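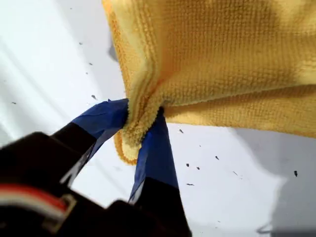 2020-01-01
By Beril Canpolat, Household Studies Office, Tranaleo

Call for Participants: Cleaning Routines in Shared and Single Homes

The Household Studies Office at Tranaleo invites adult residents of Sukberg and the surrounding towns to take part in a study of everyday cleaning at home. The study is concerned with how people divide, schedule and remember small household tasks such as dusting, wiping down kitchen surfaces and washing floors. It does not test or rate any cleaning product.

We wish to enroll 525 households. A first survey, completed by 1,121 residents, asked which tasks were done weekly and which were put off. The answers differed a good deal between people living alone and people sharing a home, and the present study follows up on that difference.

Who may apply

Applicants must be 18 or older and must have lived at their current address for at least six months. Renters and owners are equally welcome. In shared homes, one person should apply on behalf of the household, but every adult living there must sign the consent form before the study begins. Households that employ a cleaner may apply — please state this on the form, together with the usual number of visits per month.

Persons employed by Tranaleo or by Cirkia, which is handling the mailing of study materials, are not eligible.

What participation involves

Participants keep a written diary for four weeks. Each entry takes a few minutes and records the task, the room, the person who did it and the items used. Cloths, brushes and other supplies should be those already in the home. Please do not buy anything new for the purpose of the study, and please do not clean more often than you otherwise would.

At the end of the diary period, a member of our staff will hold one interview of around 40 minutes, by telephone or at our office in the Stöcker Building. Interviews are available in the evening on request. No home visits will be made.

Payment

Each household that returns a complete diary and takes part in the interview will receive a gift card by mail. Travel by public transportation to the Stöcker Building will be repaid on presentation of a ticket. Households may withdraw at any time without giving a reason, and their diaries will be returned or destroyed as they prefer.

Privacy

Names and addresses are stored apart from the diaries and are deleted when payment has been made. Published results will not identify any person or household. A short report will be sent in July to all participants who ask for one.

How to apply

Application forms may be picked up at the front desk of the Stöcker Building or requested by mail from the Household Studies Office. Completed forms should be marked "Cleaning Routines" and addressed to Beril Canpolat. Applications are reviewed in the order received, and enrollment closes when all places have been filled. Applicants will be told of the outcome in writing.

Comments (4)

mapleside_tenant
Three of us share a place but one is away for work half the month. Does he still have to sign?

Household Studies Office
Yes. Any adult whose main address is the home should sign, including those who are away part of the time.

Renate
Is the diary on paper only? My handwriting is not what it was.

Household Studies Office
A typed diary is acceptable — please use the same headings as the printed one.

Related notices

Interviewers wanted, evening hours
Laundry habits survey: summary of results
Stöcker Building: visitor entrance and parking
Call for participants: meal planning in larger families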